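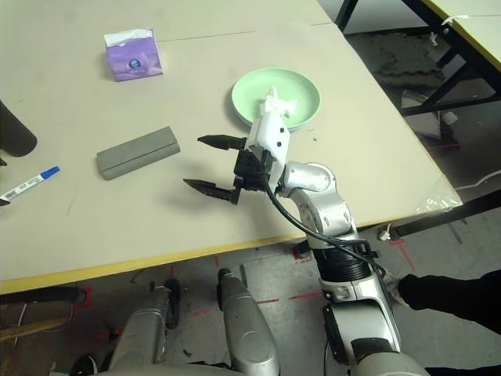 Eating lunch away from my desk

Home Blog Archive About Contact

In April I stopped eating at my keyboard. I had done it for 5 years, mostly leftovers, mostly while answering mail from Bullier about late orders. I could never remember by two o'clock what I'd had.

Now I take 33 minutes. I eat at a table in another room and leave my phone in my coat. The first week was dull and I kept getting up. By the third I was bringing better food, lentils and a boiled egg, and a real fork from home.

A plate helps too. I used to eat out of the tub with the lid bent back.
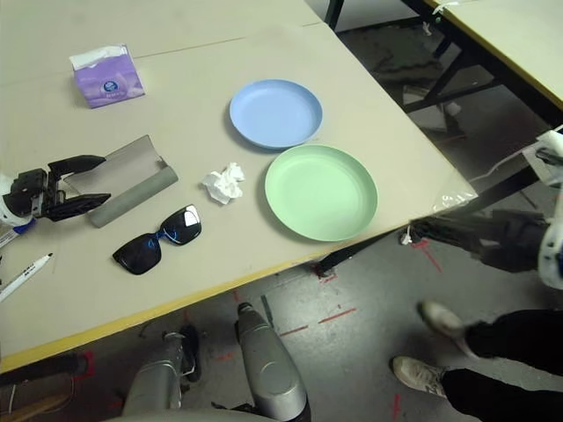 Iveta Urban wrote to me that she tried the same thing and lasted four days, as her phone calls all come at noon. She eats at eleven now and says it works fine.

I may try eleven when the summer schedule starts. The microwave is free then, and the soup place downstairs doesn't have a line yet.
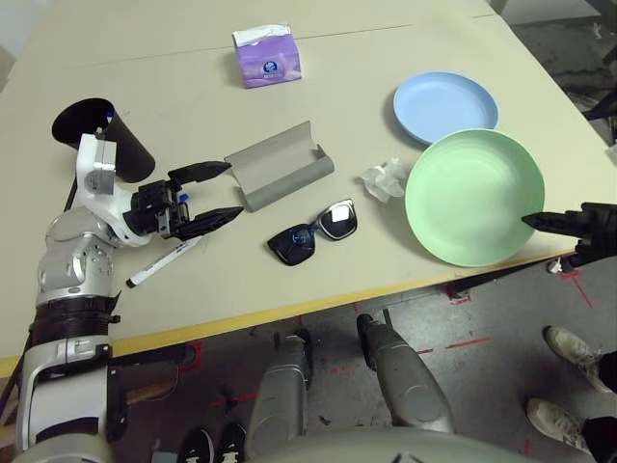

Soup there went up again, so I only buy it when I've forgotten to cook. Last month that was twice.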